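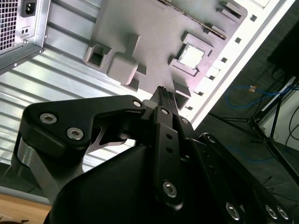

Nomvula Mathebula
Doctoral researcher, Assembly Robotics Group, Jernosside

5. Failure analysis

5.1 Contact faults during insertion

We ran 1,945 insertion attempts across the two work pieces, the grey plate mounted in the white case and the real motherboard in the grey metal case. Of these, 93 ended in a fault. A fault is any attempt in which the controller stopped the arm, or in which the operator pressed the stop button before the controller did. Attempts that missed the slot but finished their motion are counted as misses and are dealt with in Section 4.

Most faults began in the same way. The part touched the rim of its slot at a slight angle, the wrist force rose, and the search routine read the rise as the start of a good fit. It then pushed. On the plate this did little harm beyond marking the slot edges. On the motherboard the same push bent the board between its mounting points, and the force limit tripped late, as the board gave way under the load and kept the reading low.

The worst case came in December, in a run supervised by Hamisi Kimaro. The arm was moving to its start pose over the processor when the planner accepted an old estimate of where the case stood. The case had been shifted between runs and the new pose had not been saved. The gripper came down short of its target and one finger pressed on the retention lever beside the socket. Kimaro stopped the arm by hand. The lever was bent and the board was taken out of the trial.

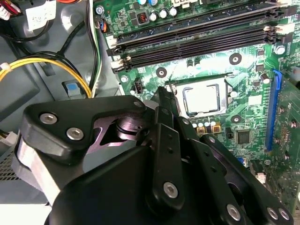

Figure 4. Gripper close to the processor socket on the motherboard.

5.2 Clearance near the socket

Figure 4 shows how little room the fingers have in this part of the case. The lever stands at the side of the socket nearest the central finger, and a row of small capacitors lies just above the right finger linkage. Our collision model treated the board as a flat sheet with a raised block for the processor. It held neither the lever nor the capacitors, so the planner passed paths that would have been refused with a fuller model.

5.3 Changes made

The saved case pose now expires when the safety gate is opened, and the arm will not move until a new one has been taken. Shivam Mathur added the lever and the taller board parts to the collision model. The search routine also checks how far the part has travelled for a given rise in force, and backs off if the two do not agree. We repeated 730 attempts with these changes in place. Two ended in a fault, both from a part slipping in the fingers before contact. Slip is not detected by the present controller.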